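The refill people: an hour with Adhiambo Khaemba

2025-11-13

Typing this up fast, notes are a mess, forgive the order of things.

Adhiambo Khaemba makes soap. Dish soap, hand soap, a shampoo that smells of rosemary and a bit like a clean shed. The business is called Skindside, the name was supposed to be Skinside and the sign painter added a letter. She kept it. "I'd already paid him," she says.

We met in the back of the shop before opening. One stool, which I got. She leaned on a drum of washing up liquid the entire time and got up every few minutes to check a pot.

I wanted to talk about refills. Why people start, why they stop, whether a shop can live on it. She wanted to talk about pumps first. So, pumps.

"People think this business is soap. It's pumps. I have lost more money to pumps than to rent." The cheap ones gum up on anything thicker than hand soap. The good ones cost more than she used to clear in an afternoon. She buys hers from a dairy supplier now, they're meant for syrup and yogurt, and they've held up since August without a drip. Before that she was wiping the floor twice a day. A customer slipped once, not badly, but it scared her. She still puts a mat down.

How did it start? At a kitchen table, with her brother Shabani, who had just left a job at a paint firm and knew how to mix large amounts of liquid without ruining it. He did the recipes. She did the selling. Market stall, folding table, 19 bottles on the first morning. They sold 3.

"Two were to our aunt."

She laughs at that, then gets up to look at the pot.

The stall went on for longer than either of them liked. What changed it was a woman who came back with her empty bottle and asked if they'd just fill it again. They hadn't thought of that. They had a bucket of the stuff under the table, so Shabani filled it with a jug and she asked what she owed, and neither of them had a price. "He said half. I could have kicked him. Half was less than the soap cost us." But the woman came back the next week with a neighbor and two more bottles, and by the end of the summer the bucket was selling more than the table was.

The price is sensible now. You pay by weight, bottle weighed empty first, weight written on the bottom in grease pencil. It rubs off. They write it again. There was a label system from a company called Vuvness, barcodes and a little printer, and she gave it a fair go. The labels came off in the shower. "Every single one. I had people bringing me the label seperately, in an envelope."

So, grease pencil.

I asked who comes. I expected young families, she said no, not mainly. Retired people come most. They remember filling things. They bring odd bottles, a whiskey bottle, a glass jar with a lid from something else. Students come in September and then stop. Families come when they can park. She has 345 people on the account book, and a good share of them she hasn't seen in months.

"You can't be hurt by it. Well, you can. I was. There was a man who came every other week for a year and then I saw him in the supermarket with a new bottle in his cart, and he hid it behind the bread." What did she do? "I said hello. What do you do. He has three kids and the supermarket was open and I wasn't."

Hours are the big thing, she says. Everyone asks about price, and price matters less than she'd feared. It's being open when the bottle is empty. A bottle runs out at night, in the shower, with your eyes shut. If the refill shop is closed the next day you buy a new one, and then you've got a full bottle and no reason to visit for six weeks. She stays open late two evenings now. Takings went up. She's also tired.

Ivana Echeverría runs the counter on those evenings. She came in halfway through, coat still on, and put in her view, which was different. Ivana thinks the trouble is the carrying. "You have to remember the bottle. You have to wash it. Then walk around all day with a wet empty bottle in your bag like an idiot." She'd rather they had loaner bottles by the door, take one, bring it back whenever. Adhiambo says they tried this and the bottles left and did not return. Ivana says they tried it for a month. They've had this argument before, you can tell, they do it without looking up.

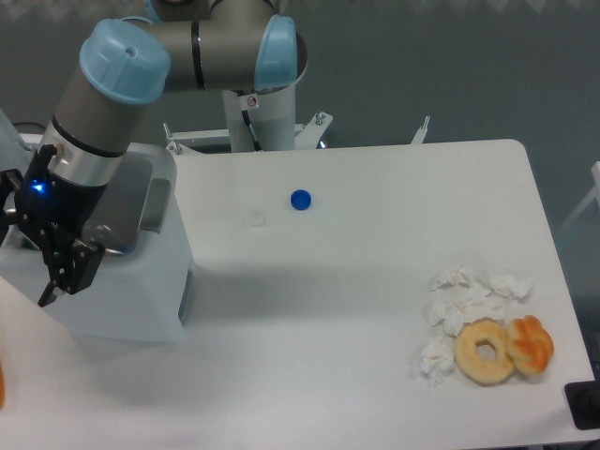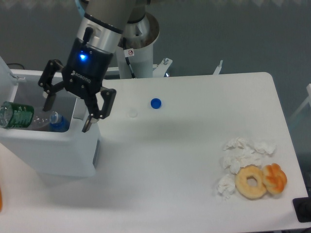
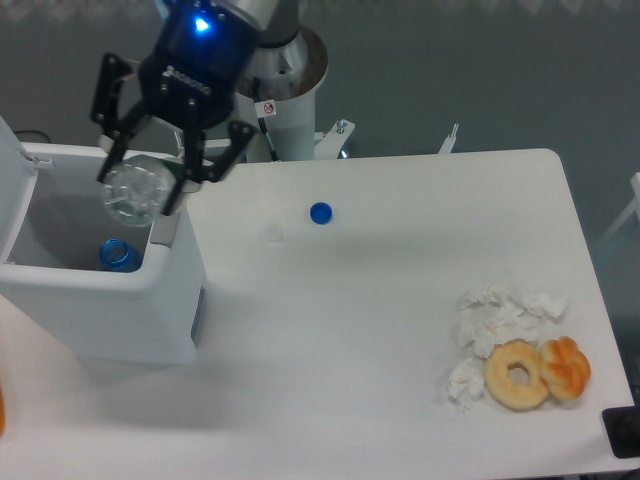 Bottles are where she gets strict. She won't fill anything that held bleach or motor oil or pesticide, and people do ask, cheerfully, with the old label still on. Glass is fine if it has a proper neck. Drink bottles are the awkward ones. Take the clear one in the third picture, empty, rounded ribbed bottom, held sideways over an open white bin. She'd let it go in. The thin clear sort goes soft in the hand when it's full of anything heavy, she says, and you squeeze it getting it out of the bag and there's shampoo on your keys. A customer will bring one along very proud, and she has to say no, or she fills it and says keep it upright and don't blame me. Shabani fills them. She wishes he wouldn't.

"He can't say no to a person holding a bottle."

What does she want people to bring, then? Anything thick. The old shampoo bottle you already have. Laundry jugs are best of all, handle, wide mouth, made to be lugged about. She has one customer, Kheri Rweyemamu, who has been using the same laundry jug since the stall days. It's gone gray. The cap is from a different jug. He rang the shop once to say he'd dropped it down the stairs and it was fine.

I tried to get numbers out of her and mostly failed. She doesn't like the sort of sum where you say how many bottles were saved. "Saved from what? I don't know what they would have bought. Maybe a bar of soap." What she does know is what goes out of the drums, since she orders by it. Nearly 760 liters last month across everything, dish soap far ahead of the rest. Shampoo is a small share and takes most of her time. People are loyal to a dish soap if it works. With shampoo they want to be talked to. They want to know about their ends.

Conditioner she has given up on. Twice. It sets in the pump overnight, even the dairy pumps, and by morning you've got a plug of something like candle. There's a drum of it in the yard still. If anybody has a use for it, ring her.

Suppliers. This was the bit she got heated about. The base ingredients arrive in plastic, of course they do, big blue drums with a liner. For years the drums went out with the trash and she felt sick about it. "I'm standing there telling somebody to rinse out their bottle, and behind me is a drum the size of a child." Now there's an outfit called Dimik that collects the drums, rinses them and brings them back to the suppliers. It costs her more. It took a year of phone calls to get her main supplier to accept a drum that somebody else had washed. They wanted a certificate. Then they wanted a different certificate.

Tatu Were does the driving for Dimik and I got him for five minutes at the loading door. Cheerful, in a rush, same as me. He says the soap drums are easy. Food drums are worse, honey is the worst thing there is. "You think honey's out and it's not out." He collects from a bakery, a car wash, a pickle place and Skindside, and he likes Skindside best as the van smells good afterwards. He wouldn't be drawn on whether the whole thing makes money. He pointed at the van. It's not a new van.

Back inside. Ivana had opened up by then and there was a line of sorts, two people and a dog. I watched a man get dish soap into a bottle with a very small neck, it took forever, he was completely happy. Adhiambo handed him a funnel without a word. The funnels walk off too, she says. She buys them by the bag.

Did she ever think of selling up? Once. Minja, the chain, the one with the candles, had asked about putting her drums in a corner of their stores. Nice offer, decent money. They wanted to change the dish soap to make it foam more. Foam does nothing, she says, foam is for show, but customers in big stores like foam. Shabani made them a foamy one as a test. It was good. Everyone hated that it was good. In the end she said no, and he didn't talk to her for a few days, and then the pumps broke and they had to talk.

"He still has the recipe. He makes it at home. I've seen his sink."

Last question, I had to run. What should someone do who's never done this and feels a bit silly walking in with a dirty bottle?

"Rinse it. Let it dry with the cap off, upside down on the rack, overnight if you can. Water in the bottom makes the soap go off, it goes stringy. Bring it in. If you forgot to rinse it there's a sink in the back, use the sink. Don't apologise to me for ten minutes, people apologise so much, I have a pot on."

She did have a pot on. It was boiling over a bit. I let her go.

Skindside is open late two evenings, ask in the shop which ones, they were about to change them when I left. Bring a bag that can get wet. Funnels are at the counter, please give them back.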